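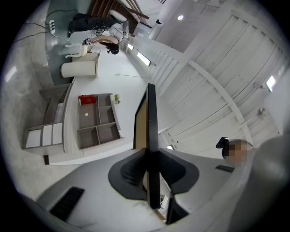
When management at a small company says the automation is coming, the staff usually picture a crate, a forklift and a farewell cake. What came to us at Holtard was a pair of grippers on handles and a request that we do our own jobs while holding them. If your workplace is about to do the same, this page is a guide to getting through the first month with your output and your temper more or less in one piece. Start with the floor. A power strip lying there with black cables trailing off it is how most of these setups begin, and somebody bent over a tangle of thin cables is how most of the mornings go, so read the part about cables even if you skip everything else.

I run the sample room. We pack, label, sort and put away, and for years the most advanced machine in the building was the label printer, which is still the one that scares me. Now the same people do the same tasks with grippers in their hands, the recordings go off to be used for training, and one day an arm is supposed to put the boxes on the shelf by itself. Until then, you are the arm.

Before you start

Decide who does it, and put it in writing. Recording is work. It goes on the rota, it has hours, and it comes out of somebody's day. Our first plan had people "fitting it in," and what it fitted into was lunch.

Find out what happens to the recordings. Ask who keeps them, whether faces get blurred, and how long they stay on file. Get the answer in an email. If the answer is a shrug, ask again with your manager's manager copied in.

Ask the awkward question too, the one about jobs. Bayu Nair asked it in our kickoff meeting before the coffee had been poured, and he got a vague reply about "freeing people for higher-value tasks." He asked for a list of the higher-value tasks. It took until February to arrive, but it did arrive, and it had training hours next to it.

Step 1: Pick a boring task

Choose something you could do half asleep. Putting a box in a cubby is good. Taking it out again is also good, and conveniently leaves you where you began. Don't start with anything that has a lid, a knot or a customer waiting.

Write down what counts as finished. "Box in upper left compartment, label facing out" is a finish. "Tidy" is an opinion, and you'll hear several.

Step 2: Deal with the cables

Give each set of leads a hook or a clip and one person to be annoyed about it. Move the power strip off the walking route. Charge everything at the end of the shift, with the tools put down in the same place every time. Ours go on the counter, and the spot is marked with tape, and the tape has been ignored only by the person who put it there. (Me.)

Step 3: Do a dry run with bare hands

Go through the task three or four times without the gripper while a colleague watches. You'll find out you do things you'd never have put in a procedure. Intan Tjoa taps every box on the corner before letting go of it. She has done this for years and was quite offended to be told. We kept the tap out of the recordings and she kept it in the rest of her life.

Step 4: Record slowly, then stop

Work at the speed you'd use to show a new hire. Squeeze, lift, move, place, let go, pause. Keep your head out of the way and your spare hand behind you. If you fumble, finish the move and note it down; don't mutter at the tool, as some of these setups have a microphone and ours was one of them.

Swap people often. The grippers feel light when you pick one up and quite different by mid-morning. We change over every half hour. Anyone with a sore wrist stops, and does not have to explain the wrist to anyone.

Our target was 200 recordings per task. We were then told that 500 would be better. That's the point at which to bring up the rota again.

Step 5: Label the bad ones

Every recording gets a yes, a no or a maybe. Do it the same day. We let a batch sit for a week and came back to 775 clips of people putting boxes on shelves, a body of work I now know more closely than any film. Give the labeling to two people and let them disagree, then write down how they settled it.

Step 6: Put the room back

The other team still needs it. Clear the counter, restock the shelves, and water the plant if it's your turn. We added this step after a polite note was left on the shelving unit, and then a less polite one.

What it changes

The jobs are still there, mine included. What has shifted is what people talk about. Staff who were never once asked how they do things now get asked all day, and some of them like it more than they let on. Intan has rewritten the put-away procedure. It's half the length of mine and it works.

On the other side, the work is slower while you're recording it, and the performance figures didn't get the memo. Make sure yours do. If targets stay the same while half the room is practicing letting go of boxes, people will start blaming the grippers for a thing a spreadsheet did. We had our packing targets lowered for the recording period, after an argument I'd describe as brisk.

The other change is credit. If the arm does learn the job, it learned it from particular people on particular shifts, and their names should be on the training notes along with a bit of extra pay. We got the names straight away. The pay is "under review," and I bring it up at every meeting, right after apologies for absence.

A few loose ends

Wear short or close-fitting sleeves. Cuffs get into everything.

Name your tasks properly from day one. We have a folder called "shelf final new 2" and it will outlive us all.

Keep a paper log by the door for tool faults. Ours is mostly complaints about the wall fan, but the faults are in there too.

Home Guides Workplace Tools About Contact

200 shares
7 comments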